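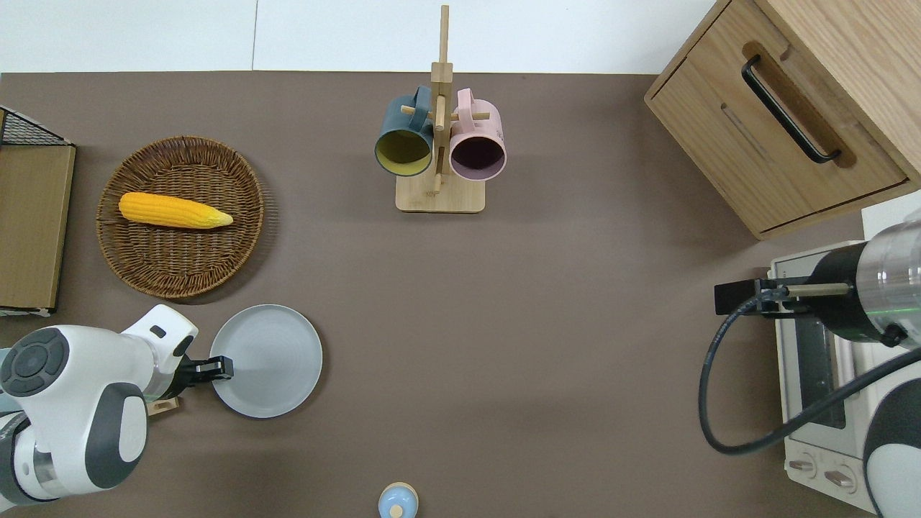

4. Setting Up the Mug Tree and Counter Pieces

This section covers placement, loading and routine care of the Telier mug tree and the items normally kept beside it. Complete Section 3 (Unpacking and Checking Parts) before you start.

4.1 Placing the mug tree

1. Choose a flat, dry section of counter or tabletop. The stand may be used near a wall.
2. Set the base down with all of its underside in contact with the surface.
3. Turn the post until the pegs you use most are within easy reach. Leave at least 30 mm between the wall and the tip of the nearest peg.
4. Press lightly on the top of the post. If the stand rocks, check for crumbs or grit under the base, then repeat the test.

Note: The post is threaded into the base. If it turns in your hand, tighten it clockwise by hand only.

4.2 Hanging mugs

1. Dry each mug fully, including the inside of the handle.
2. Hold the mug by its body and pass the handle over the peg. Let the handle slide toward the post until it stops.
3. Hang the second mug on the opposite side before adding any others.
4. Check that the mugs hang freely. Light contact with the post is acceptable. Mugs must not press against each other.

Maximum load is 810 g per peg. Weigh oversized mugs before use.

CAUTION: Do not hang all mugs on one side. The stand can tip when the last mug on the opposite side is removed.

CAUTION: Handles with an inside opening smaller than 17 mm may bind on the peg. Do not force them.

4.3 Plates

1. Lay plates flat on the table, clear of the mug pegs.
2. Keep the plate rim back from the table edge.
3. Lift plates to move them. Grit trapped under a plate can scratch the tabletop.

4.4 Woven basket tray

The tray is intended for dry produce such as corn on the cob, onions or whole fruit, and for wrapped bread.

1. Shake out loose fibers before first use.
2. Place long items diagonally if they do not fit straight across.
3. Remove produce and inspect the weave weekly. Brush out silk and husk with a dry brush.

Note: Rinsed produce must be dried before it goes in the tray. Standing moisture will stain the weave.

4.5 Wire mesh rack

Place the rack on a level surface or board. Confirm that it does not overhang on any side. Do not use the rack as a trivet for pans taken directly from the oven.

4.6 Cleaning

Mug tree: Wipe with a damp cloth and dry at once. Do not soak. Apply food-safe mineral oil when the wood looks dull.
Basket tray: Dry brush only. Spot clean with a damp cloth and air dry out of direct sun.
Wire rack: Wash by hand in warm water and dry thoroughly.

Replacement pegs are listed in Section 7 under part number 62.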